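A Day at the Orudham Open House

Last updated: September
40 shares | 20 comments

Orudham runs bond funds and does not run them loudly. The firm has never bought an ad that I have seen, and most of the people I know who own its short-term fund got it through a workplace plan and couldn't tell you the manager's name. Once a year it opens its office in Itari to shareholders. I have owned the short-term fund for a long time and had never gone. In September I went.

The train gets in at 8:15 and the office is a flat walk from the station, past the courthouse and a row of dentists. Registration was in the lobby. You gave your name and the last digits of your account, and got a paper badge and a schedule. Coffee was on a table by the elevators. The lobby holds 70 people by the fire notice, and it felt close to that when the doors to the main room opened.

The first session was the portfolio review, given by Chak-lun Chu, who manages the short-term fund and co-manages the intermediate one. He used few slides. The first was a plain chart of the fund's yield against its expense ratio, and he stayed on it for a long time. His point was that when yields are low, the fee eats most of what a short-term fund earns, and when yields are higher people stop looking at the fee, and that they should keep looking. He then said Orudham's fee was in the middle of its group and that he would like it to be lower. A man near me wrote that down.

He went through what the fund holds. Most of it is Treasury notes with short maturities. The rest is corporate paper rated well into investment grade, plus a slice of asset-backed bonds, mainly auto loans. The portfolio has 590 positions. Someone asked why a fund this dull needs that many, and Chu said that a good part of the list is small lots left over from shareholder money coming in on different days, and that it costs more to tidy them up than to let them mature. I had wondered about that for years, having tried to read the holdings list in the annual report and given up.

There were questions about duration, as there always are. Chu explained it the usual way, as the rough price change for a one-point move in rates, and then gave a better version for people who don't trade. If you need the money sooner than the fund's duration, he said, a rise in rates is a loss to you. If you need it later, the higher income has time to catch up. He would not say where rates were going. He was asked three times.

After a break we were split into groups by badge color for the office tour. Mine was led by Rakiya Adebisi from fund operations. The trading room came first. It is smaller than I expected, with two rows of desks and a glass wall, and we stayed on the outside of the glass. Adebisi explained how a bond trade differs from a stock trade. There is still no single exchange for most bonds, so the trader asks several dealers for a price and takes the best one. For Treasuries the prices come back almost identical. For an older corporate bond, she said, one dealer may not answer at all, and another may answer with a price that tells you they would prefer you went away.

Then the pricing group, on the floor above. I thought this was the most useful stop of the day. A mutual fund has to publish a value every afternoon, and many of the bonds in it haven't traded that day or even that month. Orudham takes prices from an outside service and compares them with a second one. When the two differ by more than a set amount, a person looks at it and makes a phone call. Adebisi showed us the form they fill in -- one page, with boxes for the two prices, the source called, the time and the initials of whoever signed off. She said quarter-end produces a stack of them and an ordinary afternoon produces hardly any.

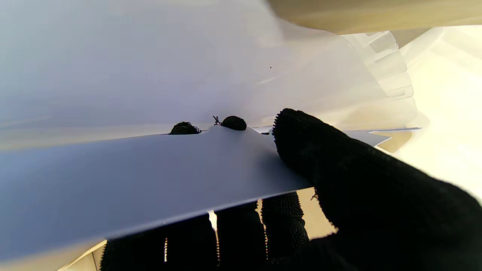 A thin white sheet held between black knit-covered fingers.

Lunch was sandwiches in the main room. I sat with a retired couple who hold their own ladder of Treasury notes and had come to find out if they should stop bothering and use a fund. They had not decided by the time the cookies came around. Their ladder has a rung maturing every year, and the husband said the trouble was that they had to do something every time one came due, and they had twice forgotten and left the cash sitting at no interest. His wife said that was one time, and the other had been the broker's fault.

The afternoon had two talks running at once. One covered municipal bonds, with So-ying Chiu. The other was on exchange-traded funds, with a guest from Kemard, the firm that keeps Orudham's books. I went to the first. My brother-in-law had come down on a later train and went to the second, so I have his notes.

Chiu's talk was the best prepared of the day. She worked through one water utility bond from start to finish. What the town wanted to build, what revenue was pledged, what the bond documents said about raising water rates if collections fell short, and who had to approve that. She reads the audited accounts of every issuer before buying, and her main complaint is that they arrive so late. Some towns publish more than a year after their books close. By then, she said, you are lending to a town on the strength of a budget written by people who may have left.

She also covered call dates, and this cleared up something for me. A lot of municipal bonds can be paid back early by the issuer. If you pay more than face value for one, and it is called, you get face value and your yield is less than what you thought you bought. The number to look at is the yield to worst. Brokerage sites do show it, but often in a smaller column over to the right. Two people near the front took out their phones and checked their own holdings while she was talking.

From the other room, my brother-in-law reports that the Kemard speaker, Miłosz Pawlak, spent most of his time on why the price of a bond ETF can drift away from the value of what it owns. The short answer is that the fund's shares trade all day and the bonds don't. On a rough day the share price may be the better guide, and the official value is behind. He advised people to use limit orders and to stay out of the first and last few minutes of the session. Orudham has no ETF. Asked if it would start one, Pawlak said that was a question for Orudham, and Orudham's people in the room looked at their schedules.

The closing session was an open panel chaired by Ka-ming Kwan, who heads shareholder services. Most of the questions were about service and very few about bonds. The website logs you out too fast. The tax forms come in two mailings. The phone line plays the same piece of piano music it has played for years. Kwan said the forms will be combined starting next tax season and the logout time is under review. She made no promise about the piano.

One exchange did get a little warm. A shareholder wanted to know why the intermediate fund had lost money in a year when he had bought it to be safe. Chu took that one and didn't dodge it. He said the fund did what a fund with that duration does when rates rise, that the risk was described in the prospectus, and that he knew hardly anyone reads the prospectus. He said the firm should have been clearer on the fund's main page, where the word "conservative" used to appear. It has since been taken off. The shareholder said that was a bit late, and Chu agreed with him.

A few practical things for anyone who wants to go next year. The invitation comes with the summer statement and is easy to miss, as it is printed on the back of the page about privacy. You can bring one guest. Parking behind the building is for staff, but the garage on Maldonado Street is next door and the front desk will stamp your ticket. Bring a sweater for the main room. Slides are not handed out, though they go up on the shareholder site afterward under "Documents," and Chiu's water bond example is included in full.

I haven't changed anything in my account as a result of the visit. I did call my broker about the one municipal bond I own outside the fund, bought at a premium. It can be called in the spring. The yield to worst was in the small column on the right, and I have written it on the folder.

We took the 5:40 home.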